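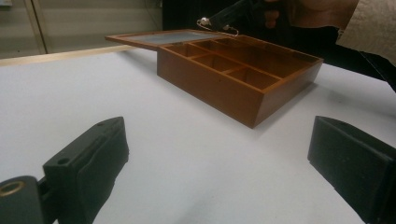 Rowbotham hand-held gripper kit: first impressions

We have had the Rowbotham kit on loan at Zerkside since December, and I've been asked at least 20 times whether it is any good. Short answer: yes, and I'd be sad to send it back!

For anyone who missed the last newsletter, it's a two-finger gripper you carry in your hand, with a camera on it. You do the job yourself, the kit records what the fingers did, and the recording goes into training for the arm. No teach pendant, no jogging joints one at a time. Amber Hollis had it out of the case and logging in 15 minutes, and that included finding the charger.

We have been trying it on small household things, mostly boxes with lids and catches. A wooden box with a glass panel in the lid and little compartments inside is a lovely test piece, because there is so much to go at: the lid, the clasp, the dividers, and then whatever you decide to put in the compartments. So far we have 304 recordings on file and Poppy Tapley has thrown out 39 of them, mainly for starting too late or for wandering off at the end (that was me, sorry Poppy).

What I like best is how quickly your hands get used to it. The first few tries feel like eating soup with barbecue tongs, and then something clicks and you stop thinking about the fingers at all. Alfie Sedgwick got there in about an hour. The fingers are wide and black and they do take up a fair bit of the view, but you can still see the work between them, and you soon learn to come in from a little further back.

Grumbles? A few. It gets heavy on the wrist, so swap people often. The export tool, Rullumar, wants every session named before it will save, and it does not warn you if you use the same name twice - we lost a morning to that. I'd also like a narrower set of fingers in the case for clasps and hooks. Rowbotham's support desk tells us one is being tested, but had no date to give.

Ledham gets the kit next. If you want a turn before it goes, put your name on the sheet by Ryan Catterall's desk, and bring something with an awkward lid.

Cyril Bloxham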